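Plamudix: a data set of small-town movie theater programs

Version 4, maintained by Orhun Yaman and Yetunde Idahosa
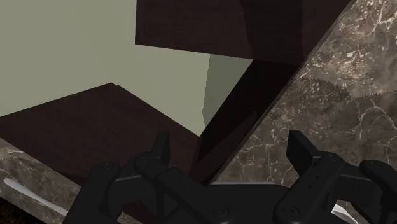 Plamudix collects the weekly programs of movie theaters in two towns, Plovville and Irkell, as they were printed in local newspapers and on paper flyers. We typed the programs by hand and put them in one table, so that people who study moviegoing can search them without traveling to an archive.

What is inside

The main file is programs.csv. One row is one showing: one movie, in one theater, on one day, at one time. If a movie was shown three times on a Saturday, you will find three rows. Double features have two rows with the same value in the column bill_id.

The columns are:

row_id – a number that does not change between versions
town – Plovville or Irkell
theater – the name as the theater itself wrote it in that year
title_printed – the title exactly as printed, with mistakes
title_clean – the title after our corrections
show_date – year, month, day
show_time – 24-hour clock, empty if the source gives no time
price_adult, price_child – in the local currency, empty if unknown
bill_id – the same for movies sold on one ticket
source – newspaper, flyer or both
checked_by – initials of the second reader

The second file, theaters.csv, has one row for each theater, with street, opening year, closing year and number of screens. The Meesuk theater in Irkell appears two times there. It closed after a fire in the lobby and opened again in October of the next year under a new owner, and the old and the new house did not have the same seats.

How the programs were typed

Darnell Strickland and Musa Oyelaran typed the Plovville part. Abilio Palacios typed Irkell. Each page was then read again by another person against the scan. When the two readers did not agree, they looked at the page together, and if it was still not clear, the cell was left empty. We did not guess.

Newspapers often printed "same program as yesterday." We copied the showings of the day before in these cases and wrote "ditto" in the column note.

Known problems

For Plovville, 42 weeks are missing. The newspaper was on strike for a part of this time, and the other pages were too damaged to read.

In Irkell, 106 rows have a title that we could not match to any movie. Most are probably short cartoons before the main movie. They have title_clean empty.

Late shows after midnight are a difficulty. The theaters printed them under the evening before, and we kept them there. So a show_time of 00:15 on a Friday row means the night from Friday to Saturday.

Child prices are not comparable between towns. Plovville counted children up to 12 years, Irkell up to 14.

Changes in this version

The column bill_id is new. Prices in Irkell were moved one column to the right by mistake in version 3, please do not use them from there. Spelling of theater names was repaired in theaters.csv.

Use and contact

You may use the tables for research and teaching if you name Plamudix and the version. The page scans are not included, as the rights belong to the newspapers. Corrections are welcome – please send the row_id and, if possible, the page where you saw the right value.

Last edited Tue 29 May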